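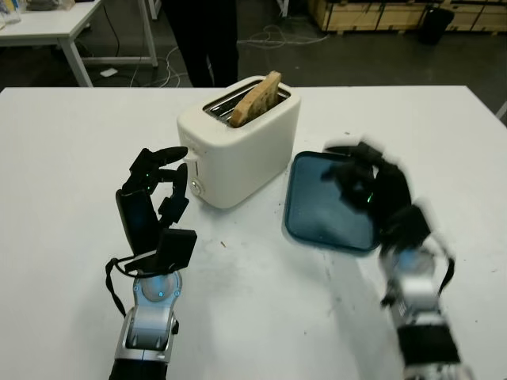
The Clondau print show opens at the Dusberg library on 10/01/2026 and stays up through the end of January. It has 40 black-and-white prints, chosen from 98 rolls shot along the old Brotier rail line and left in a closet for years. Scanning took most of a winter, much of it done at a kitchen table before work. Prints were judged for tone the way you'd judge toast — golden-brown with a few darker patches, like the slice standing in the cream-white toaster, is fine, and anything past that went back for another try. Most of the negatives held up well. A few have water stains, and those were printed as they are.

The Kerslake station pictures hang in the back room, 13 in all. Captions give the stop and the year where we know them. If you recognize a platform or a storefront, write it on the cards by the door. Admission is free.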